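How to Regrout a Tiled Shower

Old grout goes soft, stains and falls out of the joints well before the tiles themselves wear out. If the tiles are still firmly stuck to the wall you can replace the grout for the price of a couple of bags and a weekend of work. Tap each tile with a knuckle first. A hollow sound usually means the tile has come away from the adhesive, and those tiles need to be lifted and reset before any of the steps below.

What you need

Grout saw or oscillating tool with a carbide blade
Vacuum with a brush head
Sanded grout for joints 3 mm and wider, unsanded for anything narrower
Rubber grout float
Two buckets and a large sponge
Painter's tape and drop sheets
Bathroom silicone for the corners
Safety glasses, gloves and a P2 mask

Step 1: Take out the old grout

Cover the shower base with a folded drop sheet and tape over the drain. Start with a vertical joint at shoulder height, where it is easy to see what the blade is doing. Keep the blade in the centre of the joint and let it cut at its own pace. Pushing hard is how glazed edges get chipped.

Go down at least two-thirds of the depth of the tile. A thin skin of new grout laid over old will flake off within months. Cut the silicone out of the corners with a utility knife and scrape away what remains with a plastic scraper.

A wall of small tiles takes far longer than a wall of large ones. Masaru Takeda did his ensuite in 5 evenings, and most of that was raking out.

Step 2: Clean the joints

Vacuum every joint, then wipe the wall with a damp sponge and leave it to dry overnight. If there was mould in the old grout, scrub the joints with a mould remover, rinse well and give it an extra day with the fan running.

Step 3: Choose a colour

Dark grout hides soap scum and gives the wall a strong grid. It can also stain the face of porous tiles, so try it on a spare tile or behind the door. Mid-grey and tan are easier to live with if you have hard water, as the white residue shows less. Dry grout powder is a poor guide to the finished colour. Mix a spoonful, spread it on cardboard and look at it the next morning.

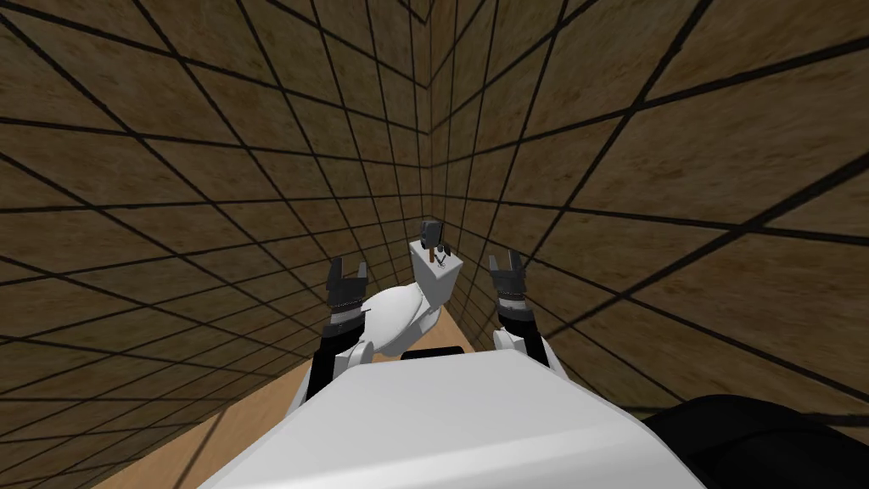 Can I put dark grout between brown stone-look tiles?

Dark grout works well with them if the joints are straight and even. Where the spacing wanders, pick a shade close to the tile so the joints draw less attention.

Step 4: Mix the grout

Put the water in the bucket first and add the powder gradually. Stir by hand or with a paddle on low speed until it is as thick as peanut butter and has no dry lumps. Let it stand for 5 minutes and stir again. Make only as much as you can use in 20 minutes. Adding water to grout that has begun to stiffen weakens it and leaves the colour patchy.

Step 5: Fill the joints

Work on one square metre at a time. Load the float, hold it at 45 degrees and push the grout into the joints on the diagonal. Go over each joint from both directions. Then hold the float nearly upright and drag off the excess. Leave the corners and the joint above the base empty for silicone.

Step 6: Sponge and polish

Wait until the grout is firm to a light touch, then wipe with a well-wrung sponge in small circles. Rinse the sponge in one bucket and wet it from the other. Too much water at this stage washes colour out of the joints. When a haze forms on the tiles, buff it off with a dry cloth.

Step 7: Silicone and seal

Leave the grout for the curing time printed on the bag. Tape both sides of each corner, run a neat bead of silicone, smooth it and pull the tape while it is still wet. If your grout needs a sealer, check on the label whether it goes on before or after the silicone. Keep the shower dry until both products have had their full time.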